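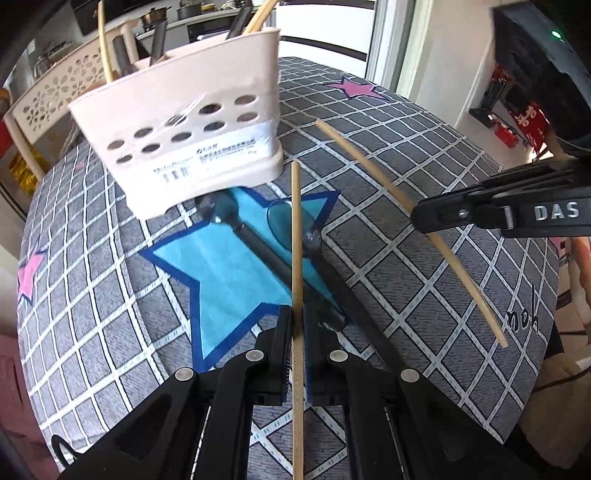
Search this site Enter keywords Go

Sorting Chopsticks and Spoons into a Table Holder

Household Skills Guide 104
Prepared by Abrehet Negussie, Prerisis Home Learning Office
Revised Dec 28, 2024

This guide sets out the standard method for returning clean utensils to a divided holder kept on the dining table. It applies to chopsticks, spoons and other long-handled pieces in daily use. Knives are covered separately.

Before you begin

Wash and dry all utensils. Empty the holder, rinse it, and wipe the inside of each compartment with a clean cloth. Spread the utensils on the table so that every piece can be seen, with spoon handles pointing toward you. 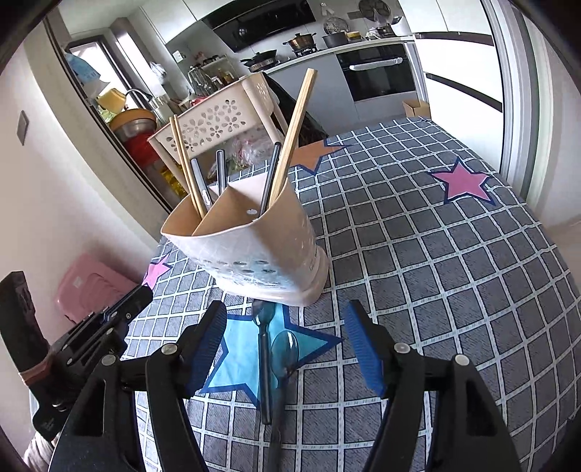

Plastic and metal spoons may share a compartment, provided that both are fully dry. Set aside any piece that is cracked or bent, and any chopstick that has split at the tip.

Procedure

1. Place the holder in the middle of the table, within reach of every seat. A holder with drainage holes should stand on a folded towel if it is still damp from rinsing.

2. Match the chopsticks in pairs by length and color before putting any of them away. Lay an unmatched chopstick to one side until the end.

3. Lower each pair into the holder together. Chopsticks will lean — this is acceptable as long as the holder does not tip.

4. Add the spoons one at a time, keeping the handles where they can be grasped easily. 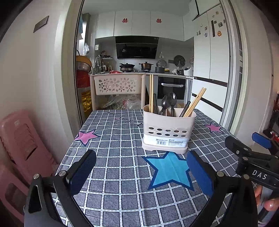
5. Check the table and the floor beneath it for stray pieces, then wipe the tablecloth.

Care of the holder

Wash the holder every 3 days in warm, soapy water. Use a small brush on the holes, where residue collects. If a printed label remains on the front, soak it before peeling, and do not scrape it with a blade.

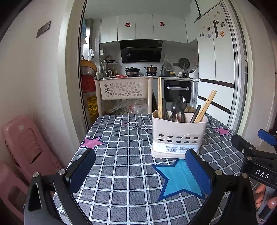
Utensil holder with chopsticks and spoons, on the dining table.

Corrections to this guide should be sent in writing to Getachew Jemal at the Prerisis office.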